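Community Help: Teaching and Studios

Cancellation terms for a small yoga studio

Posted by Grukport Studio, 2021-09-13

We are a small studio offering hatha and restorative classes in a rented hall. Places are booked and paid for online. At present we have no written cancellation terms, and each request has been dealt with as it arrives. This has led to unequal treatment, and one student has now asked in writing why her fee was kept when another student's was returned.

We wish to adopt a written policy before the next term opens. We should be grateful for advice on the following points. What period of notice is reasonable for a single class? Should students on a term pass be treated in the same way as those who pay class by class? Finally, may new terms be applied to passes already sold? There are 391 unused class credits on our books, and some were bought as long ago as February.

Reply from Jallimwood Yoga Rooms

Our studio has had written terms for several years and they have needed very little change. A student who cancels a single class with at least a day's notice receives a credit. A student who cancels later than that does not, unless we are able to fill the place from the waiting list, in which case the credit is returned without the student having to ask.

Term passes are handled separately. The holder may miss up to 3 classes in a term and take them at another time within the same term. Missed classes are not refunded in money and are not carried into the next term. We found that carrying them forward caused the most disagreement — students arrived in the first week expecting places that had already been sold.

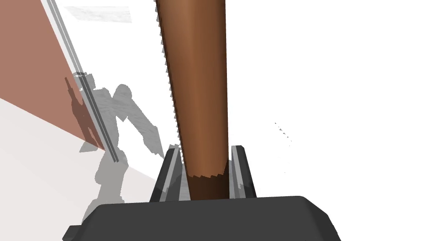 On the matter of passes already sold, we would advise against applying new terms to them. The student paid under whatever arrangement existed on the day, even if that arrangement was unwritten. Honour the old credits, give them a clear closing date well in advance, and write to each holder individually. When we did this we had 542 credits outstanding, and the greater part were used before the closing date. The remainder were dealt with by letter.

The terms should appear on the booking page itself, above the payment button, and again in the confirmation message. A notice on the studio door is not sufficient for students who book from home.

You should also state what happens when the teacher cancels. Many policies leave this out. Ours offers a full refund or a credit, at the student's choice.

Reply from Homari

Just be flexible. People fall ill and trains are late. We do not charge anyone for a missed class and it has not harmed us.

Reply from Orbán Street Movement Centre

We agree with most of the first reply, with one reservation. A day's notice may be too short if your classes are small. Our hall takes few students, and a place given up the evening before is seldom filled, so we ask for two days.

We would also suggest a written exception for illness and bereavement, decided by one named person at the studio. Please have the final wording checked by a local consumer advice service, as the rules on distance sales differ between countries and may give the student a right to cancel soon after purchase, whatever your own terms say.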